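The man who runs Stiltside agreed to talk to me on a Monday, the day the stall in Betham stays shut, on condition that I didn't print his name or call his shop a movement. I was happy with both. I have read enough about shops that are movements.

Stiltside sells dry goods, fruit and veg, and a few cheeses, and for a while it was known locally as the place that wouldn't give you a bag. It now gives you a bag. I wanted to know what had changed.

"I got tired," he said. "People stood there with five onions in their hands, looking at me as if I'd taken their coat."

The original plan had been cotton totes, ordered with a loan he'd rather not discuss. He sold plenty in the first month and took that as proof. Then the same customers came back without them and bought another. "I had one woman with 7 of my bags. She told me that as if I'd be pleased. I was pleased, I suppose, I'd had the money."

I asked whether he thought the totes had done any good at all. He made a face.

"Depends who you ask and what they're selling. You have to use a cotton bag a lot of times before it beats a thin one. Nobody I know counts. They've got a drawer of them at home, same as they used to have a drawer of the thin ones."

This is where I began to like him, though I didn't believe everything. When he said takings fell by a fifth in the no-bag period, I asked to see the books, and he said they were at his accountant's. They may well be. But Betham also had its main road up that spring, and a shop with no parking outside it will lose trade whatever it wraps the onions in.
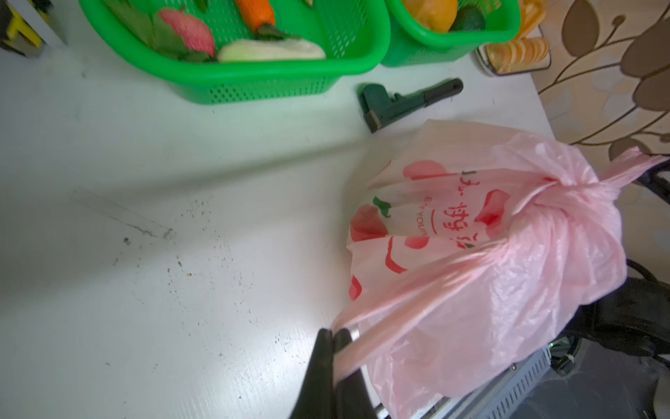 He then tried paper, bought from Sárközi, a supplier he speaks of the way other people speak of an ex. The bags were handsome and split in the rain. He moved to a compostable sort from Evdale, which cost him more and came with a leaflet promising they would be gone in 90 days.

"Gone where?" he said. "I put 2 of them in my own heap at home. Next year I dug them out with the potatoes. Bit grubby. You could have carried the potatoes in them."

Evdale's leaflet, which he'd kept, does say the bags need an industrial composter. It says so on the back, in very small type. The council doesn't run one. I put it to him that he might have read the back before ordering.

"I might," he said. "You might read the back of everything. I've got a shop to open."

So the bags are thin plastic again, kept under the counter and charged for. He says most people don't ask. He also says the charge goes to the school, and when I asked which school there was a pause - a short one - before he told me he hadn't quite set that up yet.

I don't think he's a fraud. I think he is like most people who sell things, in that he did what felt right until it became a nuisance. What bothered me more was how sure he'd been at each stage. There is still a board by the door from the cotton days with the words "We've solved it" painted across the top. He has chalked the price of leeks underneath.

Would he go back to no bags at all, if the shop over the road did the same? He thought about this for longer than anything else I'd asked.

"If they went first," he said. "And if they stuck at it through a winter. Which they won't."

I crossed over afterwards and asked at the other shop. They said they'd been waiting for him to try it again.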